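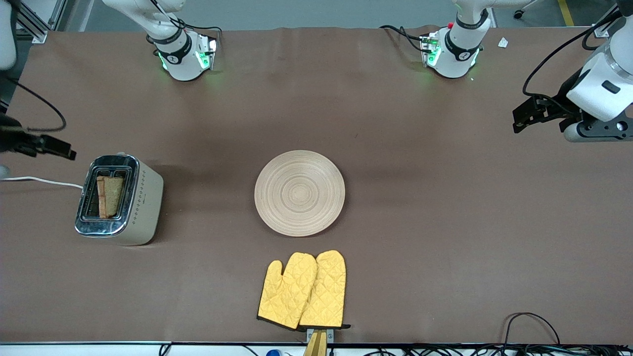
3. How we grew and watered the tomatoes

I should say up front that I came to this study as a gardener first. I have killed plenty of container tomatoes over the years, mostly by fussing, and I wanted to know if the usual advice about watering a little every day holds up on a sunny rooftop. Our plot was the flat roof of the Rivmont community building, which gets full sun from midmorning until late in the day and a fair amount of wind (more on that wind in a minute).

3.1 Plants and pots

We started everything from seed in March, indoors, under plain shop lights. I picked two varieties. Pruretti is a small plum type that stays bushy, and Kanaan is a big, sprawling slicer that will climb anything you put next to it. By transplanting time we had 589 seedlings that I was willing to call healthy, and I chose 60 of each for the roof. The rest went home with neighbors, and I still get texts about them!

Every plant got its own five-gallon pot, the same bagged potting mix and the same scoop of slow-release feed. I know some growers like to add compost, and so do I at home, but every batch of compost is a little different and I didn't want that muddying things. Pots sat on slatted benches so the drain holes stayed clear.

3.2 Watering

Half the plants of each variety were watered lightly every morning at 7. The other half got a deep soak only when a Bimik moisture probe, pushed down to the middle of the pot, read below our cutoff. We set that cutoff after a short trial with spare plants, and I'll admit it was partly a judgment call – I went with the reading where leaves were still firm at noon but the top inch of mix was dusty.

Soaking meant filling the pot slowly until water ran out the bottom, waiting a few minutes, and doing it once more. It's dull work. We wrote down every watering on a sheet clipped to the bench, along with how much went in.

3.3 The wind problem

Early in June a gusty afternoon knocked over a row of Kanaan plants on the west side, and two of them snapped at the stem. I left those out of the yield totals. We then tied every cage to the bench rail, both varieties, both watering groups, so nobody got special treatment. If I did this again I'd tie them on day one and put the taller plants on the sheltered side, though that would mean rethinking how we mixed up the pot positions.

3.4 Picking and weighing

Fruit was picked when it was fully colored and came away with a gentle twist. We weighed it the same morning and checked each one for cracks and for blossom end rot, that sunken brown patch on the bottom. Picking went on for almost 75 days. Cracked fruit still counted toward total weight but was marked separately, and the split between sound and cracked fruit is what Section 4 looks at first.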